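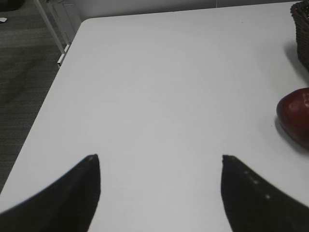 Can a robot put the fruit away yet?

Reading time: 3 minutes

I get asked this one a lot, mostly by people who have just unpacked a week's groceries and would happily never do it again. My neighbour Omolara Jibrin wants a machine that empties the shopping bags, washes the lettuce and wipes the bench after itself. I'd settle for one that deals with the fruit!

So, where are we at? A pair of gripper fingers and a tidy white table will get you further than you'd think. An apple is a pretty friendly shape for a machine – firm, roundish, and it doesn't much mind which side you grab. If you're ever trying a hobby arm at home (I've had a little one on my bench since March and it has eaten most of my weekends), start with apples. Keep them well in from the edge of the table, and put the basket close by so the arm hasn't got far to travel.

Bananas are the next step up. They bend, they bruise, and the end you want is never where the fingers want to go. My tips, for what they're worth:

Separate the bunch first. One banana at a time, always.

Grip across the middle and go in slowly. Most home arms let you turn the closing force down, so turn it right down and bring it up a bit at a time.

Give it elbow room. Fruit sitting hard up against a basket or an organiser is tricky for fingers coming in from both sides, and I've shoved a whole fruit bowl onto the floor finding that out.

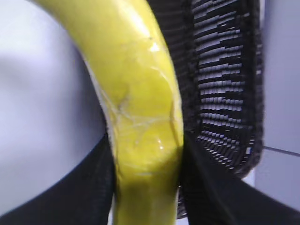
Close quarters: a yellow banana right up against black mesh, with a dark finger on either side.

Damilola Okafor wrote in to ask whether soft pads on the fingertips help. They do, a lot. I cut mine from an old rubber jar opener, stuck them on with double-sided tape and change them when they go shiny. Wash them in warm soapy water if they're going anywhere near food you plan to eat.

Then there are grapes. Oh, grapes. Pick up one berry and you've got one berry and a sticky mess, pick up the stalk and the whole lot swings about like a chandelier. And half the time you can't see the stalk anyway! When I do it by hand I slide my palm underneath, and two stiff fingers have no palm to slide. My workaround is to snip a big bunch into small ones with the kitchen scissors and leave a good bit of stem poking up on each. Yes, that means I've done most of the chore myself – I'm aware.
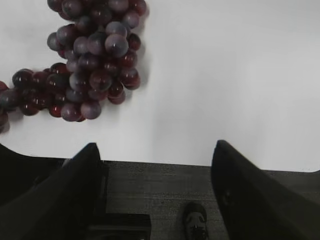 Dark red and purple grapes on the white tabletop, fingers open.

Would I buy one for the kitchen today? Nope. I'd sooner spend the money on a decent fruit bowl and get the kids to do the unpacking. For sorting the same sort of thing over and over on a workshop bench I'd be more tempted, and I'll write up my nuts-and-bolts trials once I've found all the nuts.

If you've got an arm at home and you've cracked the grape problem, please leave a comment. Tell me what pads you're using, too.

Filed under: Kitchen, Gadgets, Will It Do My Chores?

Like a tip with your morning cuppa? Pop your email in the box to get our newsletter. Unsubscribe whenever you like.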